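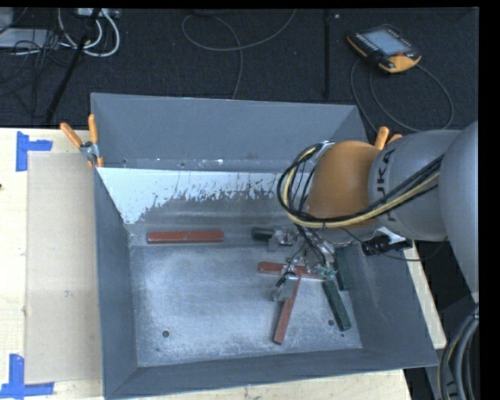
Metal bin on the bench, scuffs and all

Thread: Galvanised trough as a planter — is the "food safe" coating worth it?

mhuet52
Posted June 4, 2026
I want to grow salad and a few carrots in metal containers on the patio. The bin in my photo has the sort of wear I mean, with pale cloudy patches across the bottom. I've now been looking at new troughs and the garden centre is pushing a Bresik one with a "plant safe inner barrier" for nearly double the price of the plain one. The chap there told me plain galvanised steel poisons lettuce. Is there anything in this or am I being had?
Mathis

Stalgate_Sandrine
You're being had. I've grown in old water tanks and dustbins for years and eaten everything out of them. Zinc is in the soil already. Ask him what the barrier is made of and watch his face.

toshio_n
I'd be a bit slower than Sandrine. Zinc does come off galvanised metal, more so if the compost is acid. It's mostly the plant that suffers before you do, you'd see yellow leaves and poor growth. With ordinary multi-purpose compost I wouldn't lose sleep. With ericaceous I'd use a liner.

The coating claim is another matter. "Plant safe" means nothing that I know of. Does the label quote a standard, or name the coating?

mhuet52
No standard. There's a leaf logo and the words "Girnix protected", whatever Girnix is. Couldn't find a data sheet.

Stalgate_Sandrine
A leaf logo! Well, that settles it.

hiwot_w
Can I disagree with both of you a little. The question for me with second-hand metal is what it held before, and whether the finish is galvanising or paint. I was given a lovely old chest once with flaking paint inside and I wouldn't have put carrots in it for any money. If you don't know the history, grow flowers. New plain galvanised is fine and I've no quarrel with that.

Stalgate_Sandrine
Hiwot, by that logic nobody would ever reuse anything. Half my plot came out of a skip.

hiwot_w
I didn't say don't reuse it. I said grow flowers in it if you don't know. Old paint can have lead in it and you can get a test kit cheaply enough.

toshio_n
Agree with Hiwot on paint. Mathis, if you're tempted to use the one in the picture, do you know what was in it?

mhuet52
No idea, so that one's out for food. Might do for nasturtiums. I do eat nasturtiums though. Pansies then.

Mahlet D
Everyone's worrying about zinc and what kills things in metal planters is heat. South-facing patio, thin metal sides, compost cooked by teatime. I lost every lettuce in a trough like that last August. They bolted and then they went to mush. My neighbour's were in a scruffy wooden box a few feet away, same seed, and she was still picking.

Stalgate_Sandrine
Mine don't cook.

Mahlet D
Yours are the size of a bath, Sandrine. There's a lot more compost in there to warm up. His patio trough is going to be small.

toshio_n
I'd believe that. A layer of cardboard or old carpet down the sunny side helps. I wouldn't use polystyrene, it breaks up and you're picking white bits out of the border for ever.

mhuet52
I was told the Bresik coating "reflects root heat" as well. It's on the inside.

toshio_n
Then I'd want to know how they measured it. The sun is hitting the outside.

vidal_plot
I'll stick up for the coated ones. I've got two Vidal troughs with a bitumen-type lining and they've outlasted plain ones, which went through at the seams. Wet compost against bare metal all winter is hard on it. You might be paying for a longer life and the shop has just explained it badly.

Stalgate_Sandrine
How long did the plain ones last?

vidal_plot
Six winters, maybe seven.

Stalgate_Sandrine
So he could buy two plain ones for the price of the fancy one and have a dozen years out of them.

vidal_plot
If he likes shifting wet compost, yes. I've got a bad back and I'd sooner pay once.

hiwot_w
Has anybody mentioned drainage? Most of these troughs come with no holes. Drill them, file the edges, and stand the thing on bricks so the water gets away. A dab of metal paint round each hole slows the rust. And skip the gravel in the bottom, it just takes up space the carrots could have.

Mahlet D
Gravel argument incoming.

toshio_n
Not from me, she's right.

Stalgate_Sandrine
I use gravel.

mhuet52
Right, decided. Plain trough, holes drilled, cardboard down the sunny side, ordinary compost. I'll try half the lettuce in a wooden crate and see if Mahlet's neighbour had the right idea. Still not convinced either way on the lining, vidal, but I'll look at the seams after winter.

vidal_plot
Check underneath as well. Mine went there first.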